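Ohemaa Nartey
Thread, because three people asked me about it on Wednesday and I'm tired of typing the same answer.

1/ Every November my feed fills up with "fill power." Bigger number, warmer you. I don't buy it, and I've read far too many hang tags.

2/ Fill power says how much space an ounce of down takes up. Fine. It doesn't say how many ounces they put in. A thin layer of great down is still a thin layer.

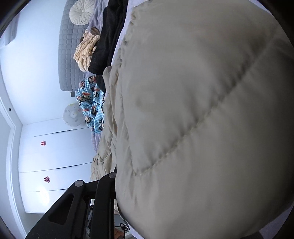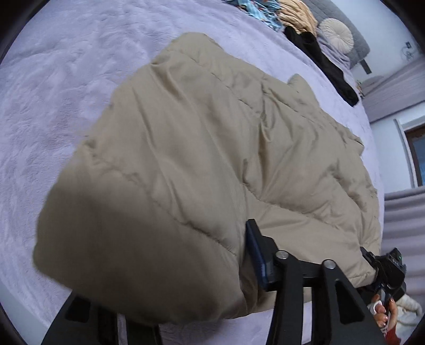

Stitched and puffy, both of them. Comforter first, then the jacket.

3/ Go look at the Tilska product page. Huge fill number in bold. Fill weight? I clicked through 3 tabs and a size chart and never found it. I wrote to ask. They sent me a coupon.

4/ Nukodby does print the weight, so credit for that. Then they call the thing "rated to extreme cold" with no word on who rated it, or what the person inside was wearing.

5/ Someone will say "but the reviews!" The Dornier parka has 2,000 of them. I read the first 76. 41 were written within a week of delivery, and a good chunk of those were about the color.

6/ A review that says "can't wait for winter" is not a review of a winter coat. Sorry.

7/ Also not sold on "sewn-through is junk, box construction or nothing." Yes, you lose some heat along a stitch line. Whether you'd notice it walking to the bus is another question, and the people shouting about it mostly have a box coat to sell.

8/ Wanigasekara did a newsletter on this last winter that I liked, except for the part where it ended in a discount link. Make of that what you will.

9/ What I'd ask a store: how many ounces of fill, in which size, and can I return it after I've worn it outside. If the clerk only wants to talk about the big number, I put it back on the rack.

10/ No, I'm not going to tell you which one to buy. My own coat is nine years old and the zipper sticks.

11/ Replies about goose vs. duck are muted until the weekend.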